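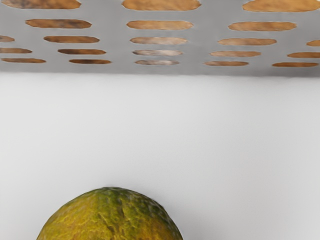 Words by Lilla Juhász | 10/12/2023

I joined the Brutia robotics club in September thinking I'd be soldering stuff. Nope! We work in a simulator, and my first assignment was putting fruit and soda cans in a basket (harder than it sounds, trust me).

Ľubica Lukáč, who runs the club, gave us 62 tries each before the Bresora meet.

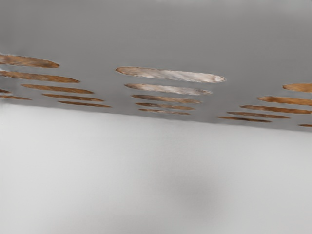 I used up 19 of mine just learning to slow down near the table. Ľubica kept telling me to breathe, and then she'd grab a cookie and wander off to bug the next kid.
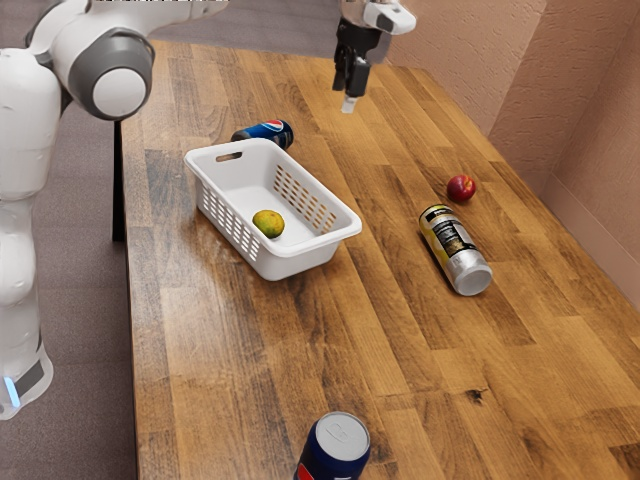

We've got 12 members now and one very loud group chat. The meet is in Fullanport, and I'm already packing snacks!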